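Bookshelf > Everyday Mathematics > Part One > Chapter 2: Flat Space and Full Space

Chapter 2
Flat Space and Full Space

When I was a boy in Ultthorpe, my grandmother kept her flour in a tin box with a hinged lid, and every June, when the whole family came to stay, she would send one of us down the hill to the mill with the same instruction. "Bring back enough to fill the box," she would say, and that was all the help we got. She knew how much the box held by the feel of it in her arms. We children had no such gift, and so we either came home with too little and were sent straight back, or came home with far too much and had to stand there while she hunted for jars.

I tell you this at the start of a chapter on area and volume for a simple reason. Most of us can look at a box and say that it is big or small, and most of us can look at two boxes of the same shape and say which is bigger. Give us two boxes of different shapes, though — one tall and thin, the other low and wide — and we begin to guess, and our guesses tend to favor the tall one. The miller, a patient man, used to ask us how long the box was, how wide and how deep. I remember being rather annoyed by the question. It seemed to me that he was asking for three things when I only wanted one.

In Chapter 1 we stayed with length. We measured fences, hems, footpaths and the ferry rope across the Fekum, and in every case we could have done the whole job with a piece of string. Length is friendly in that way. You lay the string down, you mark it, you pick it up, and there is your answer. Now we are going to let go of the string, or at least ask it to do some harder work.

Start with a flat thing. A tabletop will do very well, and I would encourage you to go and put your hand on one before you read any further. You can run a finger along it in one direction, and you can run a finger across it in another. Suppose you wanted to cover it completely with paper squares, all the same size, without gaps and without overlaps. The number of squares you would need is what we mean by the area of the table. The squares themselves are the unit. If each one is an inch along every side, then you are working in square inches, and if each one is a foot along every side, then you are working in square feet.
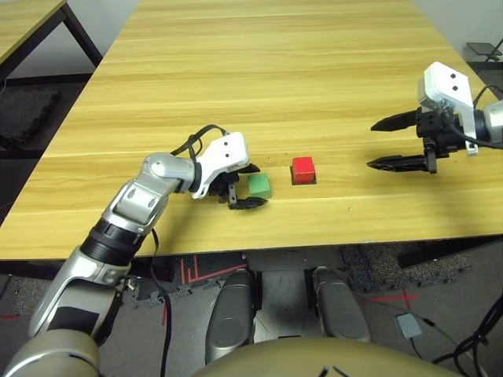 Does a bigger distance around the edge always mean a bigger area?

It does not. Two shapes can have the same distance around the edge and very different areas, because the edge only tells you how long the border is and says nothing about how much lies inside it. A long, narrow strip of garden can need more fencing than a square plot and still have less room for beans.

I have known grown people to be caught out by this, and I have been caught out by it myself, when I bought edging for a flower bed and supposed that the same amount of edging would always need the same amount of soil. We will come back to that flower bed in Section 2.3, where you may laugh at me as much as you like.

Let us try a piece of paper with real measurements. Take a square that is two feet long and two feet wide. Its area is four square feet, and I think you will agree to that without a struggle. Now measure the same square in inches. It is 24 inches long and 24 inches wide, and when you multiply those together you get 576 square inches. A good many students, meeting this for the first time, expect the answer to be 48, on the grounds that there are 12 inches in a foot and four feet in the answer. That is a very natural mistake, and it is worth making once, slowly, with a pencil in your hand. There are 12 inches in a foot, but there are 144 square inches in a square foot, since every one of the 12 rows has 12 squares in it. Four of those give you 576, and all is well.

So much for flat space. When we come to full space, which is my own homely name for volume, we need a unit that has some body to it. Paper squares are no use for filling a box, however many you have. What we want is a block that is the same in all directions, so that it doesn't matter which way up we set it down, and the shape that does this for us is the cube.

A cube has six faces, and each of those faces is a square of the same size. You have met cubes as dice, as lumps of sugar and as children's blocks. Because a cube is as wide as it is deep and as deep as it is tall, you only need one measurement to know everything about its size. Tell me that a cube is an inch along one edge and I can tell you the rest over the telephone.

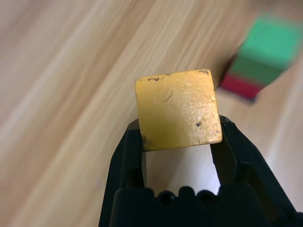 Figure 2.1. A small yellow cube. Every face of a cube is a square of the same size.

Now imagine that you are packing cubes of this sort, each an inch along the edge, into a shoebox or a drawer. You would lay a single row along the bottom, then another row beside it, and go on until the floor of the box was covered. That is one layer. The number of cubes in the layer is the length times the width, just as it was with the paper squares, and I hope you feel a little glow of recognition there. Then you would put a second layer on the first, and a third on the second, and so on up to the top. The number of layers is the height.

Here, then, is the rule that the miller was using all along:

volume = length x width x height

Try it on a box that is 8 inches long, 8 inches wide and 9 inches tall. One layer has 64 cubes in it, and there are nine layers, so the volume is 576 cubic inches. You have seen that number before, of course. I chose it on purpose — please notice that 576 square inches and 576 cubic inches are measures of quite different things. One is an amount of paper and the other is an amount of flour. Writing the unit down every time is a dull habit, but I have never met a careful carpenter or cook who had given it up.

In metric units the work is the same and the multiplying is often kinder. A container that is 10 centimeters wide, 10 centimeters deep and 20 centimeters tall has a volume of 2000 cubic centimeters, or 2 liters.

Before you begin Section 2.1, find three boxes at home. Guess which has the greatest volume and write your guess down in ink. Then measure all three and work it out. Keep the page, as you will need it again for the review exercises.

Reader comments

dorrie_k
I'm going back to school after raising my kids and this is the first time square inches in a square foot made sense to me! I drew the whole 12 by 12 grid on the back of an envelope (a big one) and my son colored it in.

Posted 28 April 2018
We use this chapter with our evening group in Drudby. A small request: could the shoebox part come before the metric example in the printed workbook too? Ours has them the other way around and it throws people off. Lovely chapter otherwise, and the grandmother story always gets the room talking.

Demetrio Tejada
My three boxes were a cereal box, a tea box and the one my boots came in. I guessed the cereal box and it was the boots by a mile. Wrote it in ink like you said, so now it's there forever.

Kivi
Is there an answer key for the review exercises? I can find the one for Chapter 1 but not this one.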